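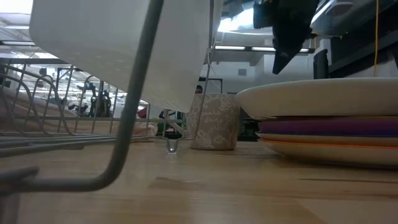
I promised my sister I'd write something about robotics club this term, and it's now November and I've written precisely nothing, so put the kettle on and I'll try to catch up in one go.

For anyone new, I joined as a grown-up beginner with a bit of school electronics and a lot of enthusiasm. Our project is called Clullenix (the name came out of a very silly evening and stuck, sorry) and the idea is simple enough to explain to my mum: get a robot arm to put the washing-up away. Plates, a mug, a wire dish rack. That's it. You'd think it would take a fortnight!

Well. Plates are horrible. I say this with love, having spent most of my evenings lately thinking about them. A plate lying flat gives a gripper almost nothing to get hold of, only the rim, and if you come in a touch too low you nudge the whole stack along the table. Too high and you close on thin air, very gracefully, and carry that air all the way over to the rack. We cheered the first time it did that. By the twentieth we'd stopped.

Cauã Vieira, who runs our evenings and has the patience of a saint, makes each of us keep a notebook of attempts. Mine has 294 entries so far, and 88 of them have a tick next to them. I was a bit glum about that until he showed me his own notebook from his first year, and I won't repeat the number here but I cheered up a great deal. 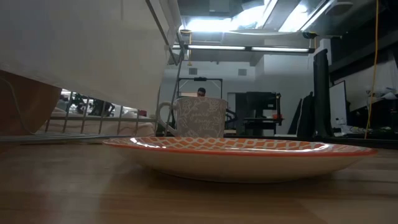

The other thing I've learned is how much I do with my hands without giving it a thought. When I pick up a mug at home I don't plan where my fingers are going – they simply go. Writing that down as steps for a machine is like trying to explain how to whistle. Do you go for the handle? Over the top? What if the handle's facing the wrong way? We had a whole evening of arguing about handles (I was firmly on the side of going in over the top, and I still am, whatever the others say).

Our aim before the holidays is to reach 1000 attempts between us, and then there's a friendly afternoon with the Arkum club, who've been working on folding tea towels. I've heard theirs is very good. I'm trying not to mind.

If you fancy coming along, do leave a comment and I'll pass it on. You don't need to know any programming, though you will be asked your opinion on handles.

Right, my tea's gone cold and I've got notes to type up before tomorrow evening.

14 comments | Shared 9 times

Recent posts
My first soldering iron, and the hole in the tablecloth
A long walk and a short lunch at Pacheco
What I took to my first club night
Green tomato chutney, second go

Contact | Copyright, all words my own | Back to top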